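In Praise of the Long Way Home

Posted in June | By the Buckley Road columnist

Print this page | E-mail this to a friend

I took the old road to Humside again last weekend, and my family thinks I've lost my mind. The highway gets you there in an hour and change. The old road takes 2 hours if you don't stop, and I always stop. There's a peach stand outside Buckley, and past that a hardware store that still sells nails out of a bin, and I'm only human.

My phone hates this. I set it in the cup holder and it spends the whole first half begging me to turn around. Faster route available! Save 38 minutes! Save them for what? I know what I'd do with those minutes. I'd get home and sit on the couch and look at the same phone.

I didn't always feel this way. For years I drove to work at 80 with my jaw clenched, changing lanes to gain a car length, and I could not have told you one thing that stood along that highway. I still couldn't. There's a wall, I think. Then one spring they tore up the ramp and sent us all down Route 222, and everybody in the office complained for a month (me loudest of all). By the time the ramp opened up again I knew which farm had the goats. I kept going that way and didn't mention it to anyone at work.

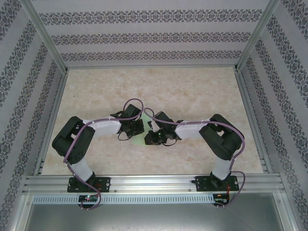
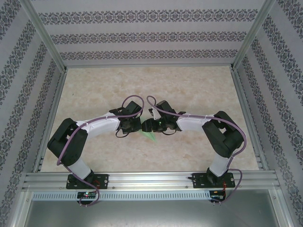

Two arms with purple cables, reaching toward each other over a marble-patterned surface.

Now, I'm not against getting places quickly. If you're having a baby, take the highway. If your mother's flight lands at four, take the highway and leave early. But most of my driving isn't like that, and I'd bet most of yours isn't either. It's going to look at a used dresser. It's bringing back a casserole dish. We treat these trips like emergencies and then wonder why we're worn out by supper.

My neighbor says the old roads are more dangerous, and she has a point about the curve by the Vokden grain elevator, where you want to slow way down, especially at dusk with the deer out. She also says I'm burning extra gas. Maybe so -- I've never worked it out, and I'm a little afraid to. I spend more on peaches.

What bothers me is what happens to the towns. Broltel used to have a diner, a shoe store and a movie house with one screen. The bypass went in and the traffic went with it, and today there's the diner, open till 2. I had the meat loaf there on my way through and the pie after that, and the waitress topped off my coffee without asking. I left her a good tip. I'm not saying a slice of pie will bring back the shoe store. But the diner is still open, and it needs people to pull over.

So try it once this summer. Turn the phone face down, bring a few small bills for the peach stand, and give yourself the whole afternoon. The goats are on the left side, just after the second bridge.

Recent columns:
Why I Still Write Out My Grocery List
The Porch Light Question
Bring Back the Church Supper
A Few Words About Leaf Blowers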